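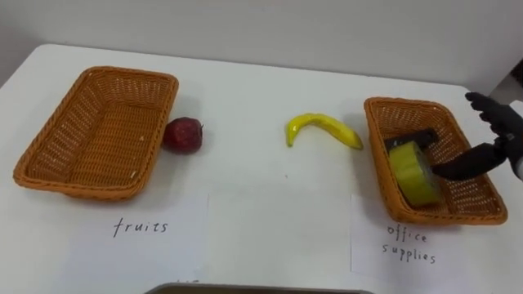

Table baskets – Orcombe

The woven baskets come as a matching pair. They are rectangular, in an orange-tan weave with a rolled rim, and each one is sized for small household things. Mine are on the white table against the wall.

The right-hand one is for stationery, starting with the yellow-green tape. The left-hand one is for fruit and was still empty, with the red apple next to it and the banana further along.

Damian Schnyder has a pair in the hall at Storton for post and keys. Wipe them with a damp cloth – the weave collects crumbs.

Price for the pair: £17. More sizes will be added in March.

Page updated 25/02/2019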